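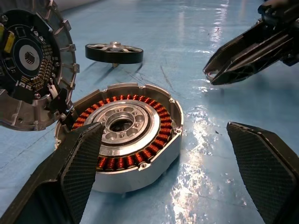
Page last changed: 6th January

Submitting information to treaty bodies: frequently asked questions

These answers are for member groups of the Skiltero network that plan to send a report to a United Nations human rights treaty body. They cover the state reporting procedure only. Individual complaints are covered on a separate page.

What is a treaty body?

A group of independent experts set up to check how states carry out a human rights treaty they have ratified. Each main treaty has its own. The experts are elected by the states that are party to the treaty, but they do not represent those states.

What is a parallel report?

A report written by a civil society group and sent to the treaty body while a state is under review. It may also be called a shadow report or an alternative report. The three terms are used loosely and nothing depends on which one you choose.

Does our group need consultative status with the Economic and Social Council?

No. Written information can be sent without it. Consultative status matters for other parts of the UN system, mainly the Human Rights Council. If you intend to work in both places, read the Skiltero note on accreditation first.

Can a group that is not legally registered send a report?

Yes. State in the first paragraph what the group is, where it works and how long it has existed. Unregistered groups often send a joint report with a registered one. Both names should then appear on the cover page.

At what points in the review can we send something?

There are normally two. The first is before the list of issues is adopted. The second is before the session at which the state delegation appears. Under the simplified procedure the list of issues comes before the state report, so the first point falls much earlier than many groups expect. Check which procedure your state is under.

Where do we find the deadline?

On the session page of the treaty body concerned. Deadlines differ between treaty bodies and are sometimes moved. We do not reproduce them here.

When does Skiltero need our draft?

If you want your text included in a joint report, by the end of February. If you only want comments on your own report, allow us five weeks before the official deadline. Drafts that arrive later are passed on unread to the drafting group and may not get a reply.

How long can the report be?

Follow the limit given by the treaty body. For a chapter in a Skiltero joint report the limit is 3,000 words, footnotes included. Annexes are not counted but are not translated either. The Prukcombe chapter in the last joint report ran to 1,940 words and can be used as a model for length and layout.

What should a chapter contain?

A short statement of the problem, the treaty article it falls under, the evidence, and the recommendations you want the experts to make. Refer to the previous concluding observations by paragraph number where they deal with the same problem. Do not repeat the history of the treaty.

How many recommendations can we make?

No more than seven per chapter. Each should name the public authority that has to act. "The government should respect land rights" is too general to be used. A recommendation that names a law, an article and the change needed has a better chance of being taken up.

Will the report be made public?

Usually, yes. Most treaty bodies post civil society reports on the session page unless the sender asks for them to be kept confidential. The request has to be made when the report is sent. Check the instructions of the treaty body, as the wording it requires varies.

Can we name people who gave us testimony?

Only with their written consent, and only after they have been told that the report may be posted online. Consent given for a local campaign does not cover this use. Removing a name is not always enough: a village, an age and a job can identify a person. If there is a risk of reprisals, contact Amirul Saragih at the Skiltero office before the draft is circulated by e-mail.

What languages are accepted?

This depends on the working languages of the treaty body. Reports sent by civil society are not translated by the UN. Skiltero can arrange translation of a summary, but not of a full report.

Can we speak to the experts in person?

Most treaty bodies set aside time to hear civil society before they meet the delegation. Speaking time is short and is shared between all groups from the same country. Siiri Kalniņš coordinates the list of speakers for network members. Lumenta and Plikton handle their own registration and should be contacted directly by their local sections.

Are concluding observations binding?

They are not court judgments. They are the treaty body's reading of what the state must do to meet its obligations, and the state is expected to report back on them. Some are marked for follow-up within a shorter period. Civil society can send information at that stage too, using the same format but limited to the marked paragraphs.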